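**Five-finger hand or two-jaw gripper for picking thin sheet off steel?**

*posted by Gultness_bench*

We're a small shop and part of the job is lifting thin plastic scoops and trays off a flat steel table and setting them down inside a taped area. At the moment we use a plain two-jaw gripper. It does the job, but it misses more than I'd like on anything that lies flat, as there's no edge to get hold of.

A rep has been in twice now to tell us that a five-finger hand will "handle it like a person would". He left us a Trirnari hand on loan until the end of March. I put it through 122 picks last week and I'm not convinced. When it works it looks lovely. When it doesn't, the thumb pushes the part along the steel and the fingers close on air.

Has anyone run both side by side on the same parts, same arm, same table? I don't want videos from the maker, I've seen them. I'd like to know:

- does the thumb ever get good enough at going under a thin edge, or is that wishful thinking
- how much of my trouble could be down to the camera and how much to the hand
- how long before the fingers start to feel sloppy

The arm is fine for either. Payload isn't the problem.

---

**Mohmand_Tom**

Get the hand. Two-jaw grippers are old hat and you'll be replacing it in a couple of years whatever you do. We bought ours on Wednesday and everyone loves it.

---

**Eyvindur Frandsen**

I'd want to hear from the poster above again once he's had his for longer than a week.

We did this comparison at Hirkdale, same arm, same camera, same steel table. 209 picks each, parts put down by hand inside a taped outline and not lined up on purpose. The two-jaw missed less often on anything with a lip or a handle. The hand did better on soft or lumpy things, which you don't seem to have. On flat sheet they were both poor, and the hand took longer to be poor.

On the thumb: it got better for us when we stopped trying to go under the front edge and went for the raised part at the back. If your scoops have a rear lip, use it. That's a change to your approach path and costs nothing, and it'll help the two-jaw just as much, so be careful what you give the hand credit for.

On the camera: brushed steel is horrible. Clear plastic on brushed steel is worse, the depth readings come back full of holes and ceiling lights show up as things that aren't there. Before you blame either gripper, put a sheet of dull card under the part and run the same picks again. We did and half the argument went away. If your misses drop a lot, you've learned something about the table and very little about the hand.

Wear is the bit the rep won't be keen to talk about. We had slack in 4 finger joints by the end of the trial. It could be that we had a bad unit. The maker said so, but then they would. Check where the cable leaves the wrist as well – ours hung down in a loop and caught the table edge whenever the arm came in low from the side. Tie it back with enough slack for a full turn of the wrist.

One more thing, and it's how I'd spend the rest of your loan. Write down the start pose for every pick. Ours was fingers up, palm turned towards the table, thumb out to the side and close to the edge of the part. When we let people choose their own start, the figures for the hand went all over the place, and the two-jaw hardly changed. I still don't know if that's a fault in the hand or in our operators.

I'm not saying send it back. I'd ask for a longer loan and pay for nothing until you've done the card test with both, on the same day and under the same lights.

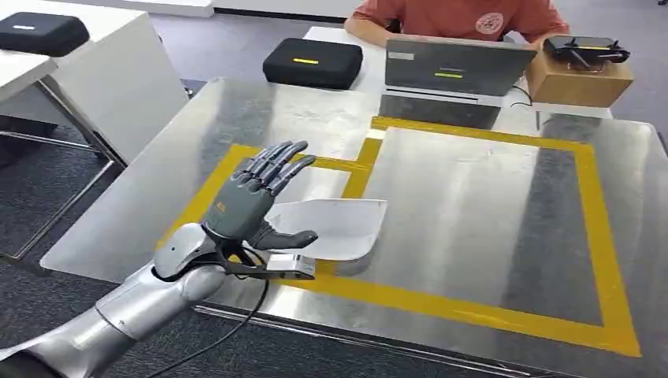
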